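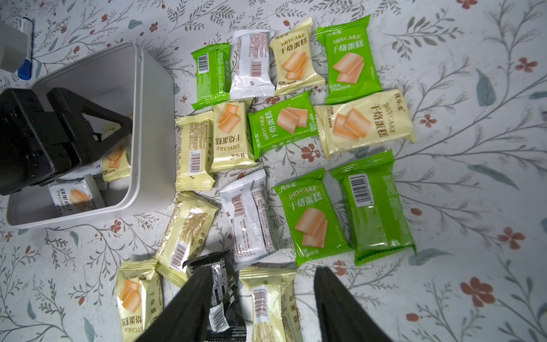
Speaker notes, snack station talk. Obaidul Bepari, packing floor lead, Tukton. January 9, 2022

Start with the job as it was before the arms came in. At Tukton a packer stood at a table with a pile of small wrapped snacks and moved them into a tray for the gift boxes. The packets come in every position, some face up, some showing the barcode, some turned sideways, and the cream ones and the green ones can end up right on top of each other's patch of table. A person sorts that out without thinking. Two arms working the same table have to be taught it, and the teaching is now part of our day. Ask the room who has done hand packing. Wait for hands.

Next, the numbers. Keep this short, they have the handout. We had 35 people on hand packing in November and we have 35 now. What changed is the hours. Some 80 minutes of each shift used to go to loose packets, and most of that time now goes to checking, refilling and clearing stops. Say plainly that checking is a different kind of tired. Several people told me their shoulders are better and their eyes are worse. Don't soften this.

Pause here if Dilruba wants to add the part about breaks.
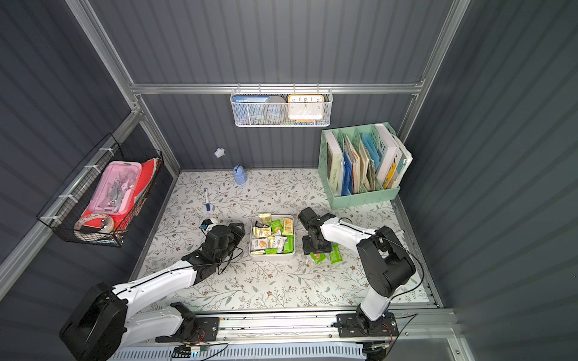
The station, with an arm on each side of the tray.

Points to make while this is up:

The two arms share one tray, so the person in charge of the station has to think about both at once. New people watch one and forget the other. We train for five shifts before anyone runs it alone.

The desk things stayed. The engineers from Renaud wanted a bare table at first. Dilruba Sarkar argued that our real tables have pens and folders on them and always will, and she was right to push. It cost us two weeks.

Clock on the back rail. People asked for one they could see from the station. Small request, easy to do, and we should have asked sooner.

Then the story about Rullau. Their site put in a similar station and told the packers on the morning it arrived. Half the shift thought they were being let go. We held a meeting first, with the pay grades printed out, and still got hard questions. The one I couldn't answer was what happens when the second station comes. I still can't give a full answer to that - say so if it comes up. 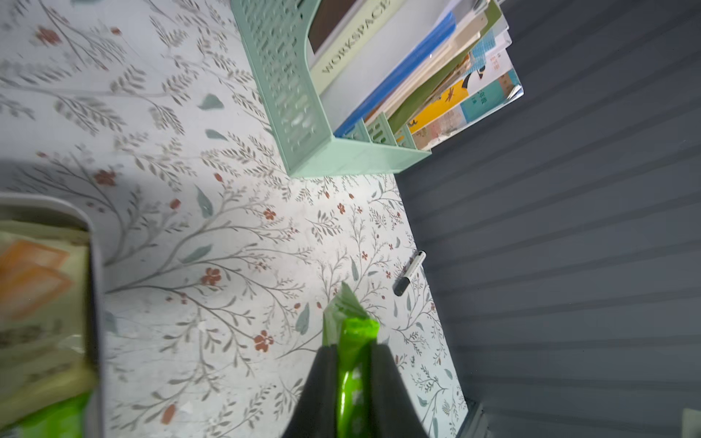
On pay. Station operators moved up one grade. Packers who stayed on hand work did not, and some of them feel the line was drawn in the wrong place. They help train the operators and they know the packets best. We are reviewing it with the Plurkanska office. No promises from the stage.

On stops. When an arm stops, the operator clears it and writes down why. At first people left the reason blank, thinking it would be held against them. We took the name field off the form and the reasons started coming in.

If time is short, skip Rullau and go straight to pay.

Questions. Dilruba takes anything on training, I take schedules and grades. Handouts are on the chair by the door.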